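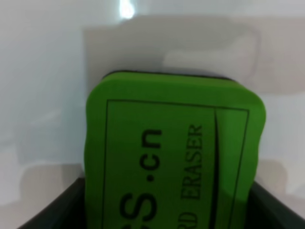

1/ Thread on the board cell at Arkura, for the people who asked after my last post. I work in returns. We rent whiteboards to schools and test centers, and they come back with writing on them. Wiping them used to be a job for three people. Now the first pass is done by an arm.

2/ The cell is called Caduter on the paperwork. On the floor we say "the cell." It picks up an eraser and wipes what it has been taught to wipe. A person puts the board down and a person takes it away. Loading is still by hand and will be for a while.

3/ What it changed first was the wrists. Shiela Sebastian did the wiping bench for years and had a brace on by the end of every August, when the schools send everything back at once. She now loads and inspects. She told me she's less sore and more bored, and to write down both.
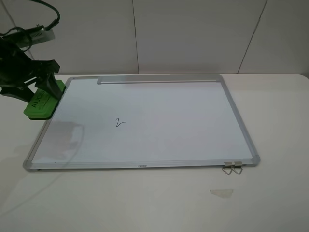
A 2 in thin marker, and the green eraser over at the upper left.

4/ One number on a board sounds like nothing. A person wipes it in a second and doesn't think about it. For the arm you have to settle how hard to press, where to start, and what happens if the board is set down a bit crooked. Mirko Sartori spent most of his first month on crooked boards.

5/ Mirko came from the Rollach depot to run the cell. He had no robot background before that, he fixed conveyors. The company paid for 18 days of training. I bring this up because we were told the new jobs would need outside hires, and this one didn't.

6/ The part that did not go well was the rota. Two of the three bench people moved to inspection. The third, Wilmer Sotelo, was offered nights in packing and said no. He went to Ignacio, the print shop across the road. He wasn't fired, but he wouldn't have left if the bench was still there. I think that should be said plainly when people ask me if anyone lost a job.

7/ Inspection is its own skill, and we were slow to treat it that way. You tilt the board and look along it, then check the corners, then the frame, then the clips. At first the job was listed at the same grade as wiping. Simone Toledo wrote to the site manager about it and it got moved up a grade in the
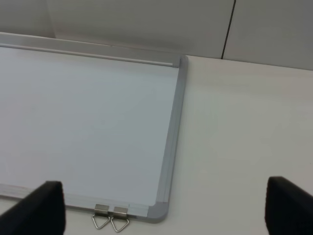

spring review, with back pay to the start of the year. (Sorry, ran out of room in that post.) She kept a log of every board she sent back for a second wipe, and the log is what did it – nobody could say she was only watching a machine.

8/ Biggest batch so far was 314 boards. We got through it without overtime, which had never happened in my time here. Some people missed the overtime. It paid for a few vacations.

9/ We start at seven. Mark Anthony Mercado checks the erasers before anything runs and swaps any that look worn. He asked for a stop button on the loading side as well as the control side, and it was fitted the same week. If you're getting one of these at your place, ask for that before it's installed.

10/ One question keeps coming up in my replies, so it gets its own post. 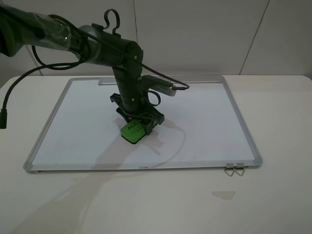 Can the people on the floor slow it down or stop it without asking a manager?

Anyone loading or inspecting can do either. We had that put in writing before the first shift with the cell, and so far there has been no argument over it.

11/ Next up is packing, or that's the rumor. Simone and I have asked to see the plan before the rota changes this time. No reply yet. I'll add to this thread when there is one.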